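Small-press horror anthology

A small-press horror anthology is a collection of short horror fiction by several authors, issued by an independent publisher in a limited print run, as an ebook, or both. Most contain new stories, although some include reprints. The form has long been a common route into print for writers who have not yet sold a novel, and many editors of horror novels began by putting together books of this kind.

Background

Short fiction has been central to horror since the days of the ghost story magazines. When the number of magazines paying for horror fell, anthologies took up part of the work they had done. Mass-market paperback series reached large audiences, but they were mostly edited by invitation and had little room for newcomers. Small presses filled the gap with open calls, which allowed anyone to send in a story during a set period.

Print-on-demand services lowered the cost of entry. A publisher no longer had to pay for a full print run and store it, and an anthology could stay available for years with very little stock on hand. The number of titles rose sharply as a result, and so did the number of presses that closed after one or two books.

Calls for submissions

An open call normally gives the theme, the word limits, the rate of pay, the rights requested and the closing date. Themes may be broad, such as folk horror or haunted houses, or quite narrow. Celthorpe Press ran a call for stories set entirely in lighthouses, with a limit of 3,000 words, and later issued the book under the title Westlow. It contained 13 stories chosen from 600 submissions.

Many editors read without seeing the authors' names. Others combine an open call with a few invited contributors whose names can be printed on the cover. Some calls are limited to writers from a particular region or community, and a number of presses hold a separate reading period for writers who have never been published.

First readers sort the submissions and pass a shortlist to the editor. Stories on the shortlist may be held for several months while the balance of the book is worked out, and two good stories with the same monster will rarely both be accepted. 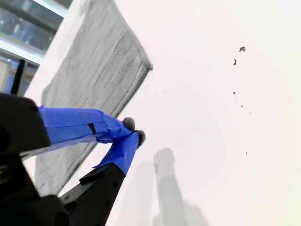
Payment and rights

Contributors are paid by the word, by a flat fee, by a share of royalties, or only with a copy of the book. Flat fees are common among the smallest presses. Royalty shares tend to produce small sums, as the income is divided among all the authors and the editor.

The publisher usually buys first rights in English for print and ebook, along with a period of exclusivity. After that period ends, the author may sell the story again as a reprint or include it in a collection. Contracts should also say what happens if the book is never published. When Prurnmont Books shut down with one anthology still in production, its contracts returned all rights to the authors, and most of the stories later appeared elsewhere.

Order and design

The opening and closing stories receive the most attention from editors. A short, direct piece is often placed first and the longest story near the end. Introductions are common but not universal. Author biographies are printed after each story or gathered at the back.

Reception

Reviews appear mainly on genre blogs and podcasts and in reader communities. Sales are modest, and a title may depend on convention tables and on the contributors' own mailing lists. The Skjelbred series, an annual anthology of winter horror published each November, began with a first printing of 32 copies sold by mail and has since moved to print on demand.

See also

Chapbook
Ghost story
Weird fiction
Year's best anthology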